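Well, we did it! The spring supper and auction brought in enough to keep the Bevier Fund going for another year, and I'm still finding raffle stubs in my coat pockets. We sold 572 tickets, which beats last January's quiz night by a mile (the hall at Koltby only seats so many, so some of you very kindly bought one and stayed home).

The money goes three ways this time. Most of it pays for the warm clothes and bedding drive, a chunk goes to the food shelf on Sison Street, and $1,000 is set aside for emergency heating bills. We've never had a heating pot before and I'm really pleased about it! Last winter we had to say no to a few families and I hated every one of those phone calls. 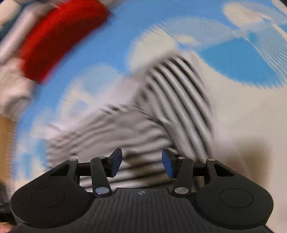 Striped cloth on a blue print.

Bedding is still what we get asked for most. We've made up 80 bundles since the fall, and each one has sheets, a blanket, and a set of towels, plus pajamas if there are kids in the house. Twin sheets go the fastest. If you have king-size sets to give, thank you, but please call first, as we've got a whole shelf of them and very few king-size beds to put them on.

Nelteck matched the raffle again this year, dollar for dollar, and they also lent us the van for two weekends. I drove it exactly once and clipped the recycling bins behind the hall, so I've been moved to sandwiches.

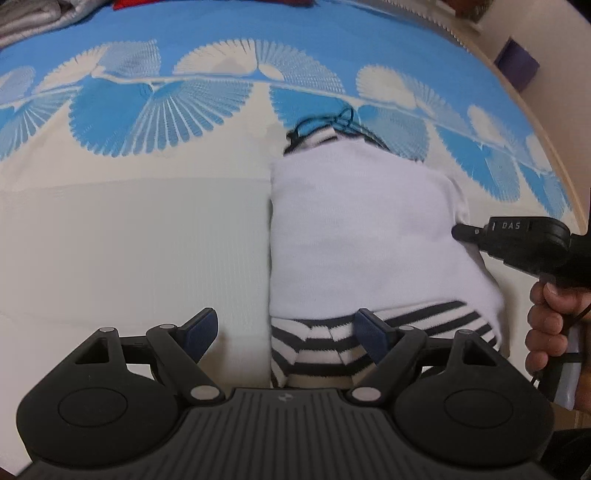
We could use more hands on sorting nights, too. They start at 6:30 and we're usually out by eight, with coffee and whatever cake is left. You don't have to sign up for the whole season – come to one, see if you like us. We had 18 people at the last one and got through the entire back room, even the boxes that had been there since the flood.

I also asked on the phone tree what you'd like us to try next, and got plenty of answers.

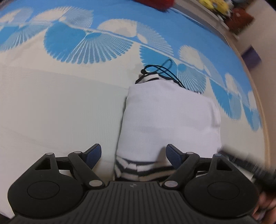
Another member wrote back that the auction was fun but ran too long, and that a summer picnic with a small entry fee would bring in more young families. I love that idea! If you'd help plan it, drop a note in the box by the hall door before the end of the month. We'll need grills, folding chairs, and somebody with a decent speaker.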